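Speaker notes - "The Junk Drawer Is Load-Bearing"
Brirdale Public Library, evening series, 29/10/2025
Slot is shared with the seed-saving people, so do not run over. Clicker is in the coat pocket.

Slide 1 (title)
Wait for the chairs to stop scraping. Thank the library for the room and for the urn of coffee, which I have tried and will not be describing.
Opening line: "I've come to talk to you about storage, and I'd like to start by admitting I once bought a bin to hold my bins."
If no laugh, move on quickly. If laugh, also move on quickly, it doesn't get better.

Slide 2 (the inventory)
In August I emptied every cupboard, drawer and shelf in my kitchen and wrote it all down. Total: 2381 objects. I live in a two-bedroom apartment and cook four meals.
Let the number sit on the screen. People will start doing their own kitchens in their heads. Give them time to get worried.
Mention that I counted each toothpick. Someone always asks about toothpicks. Also the birthday candles, including the half ones.

Slide 3 (where it comes from)
Stuff enters a kitchen by three doors: gifts, sales, and the week after New Year's. The last one is how I got a spiralizer.
Namell story. For anyone who doesn't know it, Namell is the outlet place off the Ledesma road, past the tire shop. I went in for a sponge. I came out with a fish kettle. I do not own a fish, and the kettle does not fit in my oven, on my stove, or in any conversation with my sister.
Don't do the sister voice this time.

Slide 4 (frequency, not category)
Main point of the talk, slow down here.
Most advice says put like with like. All the baking things together, all the cleaning things together. Fine for a store. A kitchen is a place where you're holding a hot pan and want the one spoon.
So sort by how often your hand goes there. Daily things between hip and shoulder. Weekly things below. The turkey platter can live somewhere that needs a chair.
Ask for a show of hands: who has to move something to get to the thing they use every day? Expect most of the room. Look sympathetic.

Slide 5 (floppy things)
Anything without a shape of its own will take over a drawer. Dish towels, bags, aprons, gloves. They go in flat and a week later the drawer won't open. Fold them to the size of the space you have, then stand them on end.

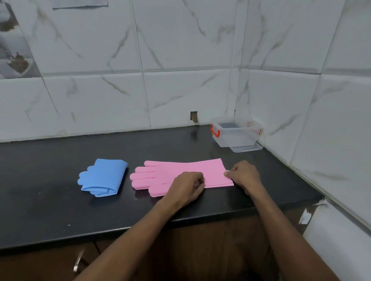
Slide 5: Scrubbing gloves. Blue one folded, pink one next.

Don't read the caption out. Pass around the folded dish towel instead and let people take it apart. Get the towel back. Last time in Pirance I did not get the towel back.
Somebody will say they roll theirs. Rolling is fine. I have no quarrel with rollers, and I have had the emails.

Slide 6 (the junk drawer)
Defend it. Every house needs one place where a thing may go without a reason. Take that away and the whole kitchen turns into it.
Rules: one drawer, no deeper than your hand, and it has to shut. Read out mine: dead batteries, live batteries (mixed), a key, takeout menus from a restaurant that is now a dentist.
Cut the menus bit if the seed people are looking at the clock.

Slide 7 (what I got rid of)
More than 100 plastic lids. Matching containers found: 2. Pause here, it usually works.
The fish kettle stayed. Be ready to be asked why. Answer: "It's holding the potatoes."

Slide 8 (questions)
Likely ones: spices (yes, a drawer, labels on top), cast iron (I'm not getting into it), whether I do house calls (no).
Handouts are on the table by the door. Stack the chairs before leaving, the sign says eight high.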